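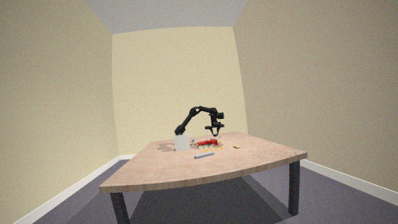
How long should you leave a wood table alone after oiling it? I give mine a full week, even when the can says 4 days.

I have done it the short way and been sorry. The surface feels fine to the hand, then someone sets down a mug and there's a ring in it. After 7 days I have had no trouble.

My routine hasn't changed much. I sand lightly with the grain, vacuum, wipe with a damp cloth and leave it overnight. Then a thin coat of oil, fifteen minutes to soak in, and I wipe off everything that will come off. Most sticky tables I have seen had too much oil left on them – more coats won't fix that.

I buy my oil from Starero now. The Tundham one I used before was good but smelled up the house until October, and I had the windows open the whole time.

Rags go outside, flat on the concrete, until they are stiff. Never in a pile and never in the trash while damp, as they can catch fire by themselves.

Next up are the kitchen stools.

Aug 2, 2025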